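Cards on the Desk: Gallery and Notes
Bredum Card Swap
Posted 18 June 2026

This page goes with the talk on keeping packs at home, given at the Bredum swap. It covers packs that are still in their wrappers. Loose cards, binders and graded cards have a page of their own. The next swap is in July, at the library on Sarıgül Street, in the same room as last time. Tables are first come, first served.

Tiered organizers

A tiered organizer is a set of stepped rows with slots cut into them. The back row is the highest and the front row is the lowest, so a pack at the back shows over the one ahead of it. Cardboard ones come flat and fold together. Plastic ones cost more and hold up better if you carry them to swaps. For a desk at home cardboard is fine.

Before buying, check the slot width. Some organizers are cut for single cards in sleeves, and a full pack will not go in without bending the flap. A slot should let the pack drop in under its own weight and lean back slightly. If you have to push, use another organizer. If the pack flops forward, put a folded strip of card behind it.

Fold the tabs once and leave them. Every time an organizer is taken apart the tabs get softer, and after a few trips the top row begins to sag.

Placing the packs

Start at the back with the tallest packs. Leave empty slots between packs of the same series if you expect to add to it. Most people sort by series first and then by the order they bought them. A few sort by color, which looks good on a shelf and makes it slow to find anything.

Glossy and foil packs mark easily. Pick them up by the crimped ends. Wipe the surface with a dry microfiber cloth before it goes in the slot, and don't use glass cleaner or a damp tissue. Fingerprints on gold foil will dull if left, and rubbing hard at an old print takes some of the pattern with it.

The desk

A desk you work at is a reasonable place for a small organizer. Put it to one side, clear of the mouse hand and of anything that opens or tips. Cardboard soaks up spills from the bottom, and the damage shows first at the front row. Keep open drinks on the other side.

Direct sun is worse than room light. Gold ink turns brownish on the side facing the window, and it takes one summer. Turn the organizer to face away from the glass or move it in the afternoon.

Dust collects in the lower slots. A soft paintbrush gets it out. Canned air blows it into the fold.

Keeping a list

The Jirnura spreadsheet is still the one most members use. It has a line for each pack, with series, date bought, price paid and where it is kept. There were 3000 lines in the shared copy at the last check, and 87 of them had nothing in the location column. Please fill yours in. A list is easiest to keep up with the packs in front of you, so do it at the desk and enter each one before it goes in a slot.

The Grutano series is numbered up to 241. Numbers are on the back near the lower crimp, in small print. Use a magnifier or a phone and don't guess from the front design, as several fronts are nearly the same.

Gallery

Gold-colored packs upright in the slots of a cardboard organizer, on the right side of a light wood-grain desk. The laptop is open beside it, and another small gold-and-brown package is over on the left.

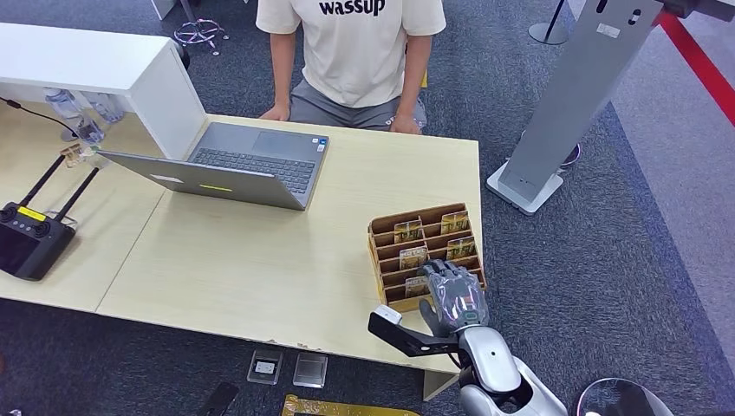 Sadia Mirani wrote in to say that her cardboard organizer leaned after a year and that she fixed it by gluing a flat piece of cardboard across the underside. She used white glue, put two heavy books on top and left it overnight. She also asked whether packs should stand in sleeves. Her own Grutano packs are bare in the slots, and she has seen wear along the bottom crimp from taking them out to look at them.

Soft pack sleeves do help with that. They add a little thickness, so try one sleeved pack in a slot before you buy a bag of them. In a narrow slot the sleeve catches on the edge of the cardboard and tears, and the pack is better off bare and handled less.

Swap notes for July

Doors open at 2 in the afternoon. Bring organizers already folded if you can, as table space is short. Trades are between members only. Packs that have been opened and resealed are not allowed on the tables. Corrections to the spreadsheet can be handed in on paper at the door.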